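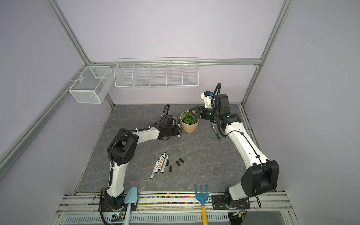

Drilalstead, Tue 18 August
posted by resitz_bride

right. seating plan. 9 tables and I've moved the same aunt to 22 different seats

caterer wants final numbers by friday – still waiting on the whole Rulville lot. RSVPs were due in MAY

do we need a top table?? mum says yes. I say sit with your mates

place cards came, half spelt Rathnayake wrong. reprinting tonigth

ok gone with round tables, kids near the door, band furthest from gran

any one got spare table number holders? will collect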